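Torn finger pad halfway through a cup and saucer set: keep the episodes or bin them?
Posted in Data Collection by Zernano

I'm collecting cup-on-saucer demos with a hand-held gripper, 226 episodes in, target 800. Last night I noticed the left pad has gone ragged. The right one looks clean and intact, naturally. Do I throw out what I have?

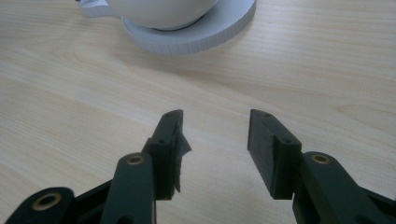
Left pad torn, right pad fine. Cup at the top.

I don't know when it started. My notes for the week say "going well."

Somogyi
Keep them. If the grasp held, it's a good example. Real grippers wear out, and your policy may as well find out young.

Solline
I'd be fussier. A flap poking into the gap is in every picture the model gets, so if you swap the pad at episode 227 you have two looking grippers in one set. Tag each episode "old pad" or "new pad", then watch 50 of the old ones for slips. Compare the opening views too:

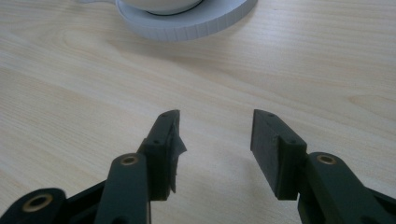 Fingers open, ragged edge on the left one.

We lost 14 episodes to a pad once and argued over them for longer than it took to record them again. Put "check pads" at the top of your sheet.

Prirkero
same problem, following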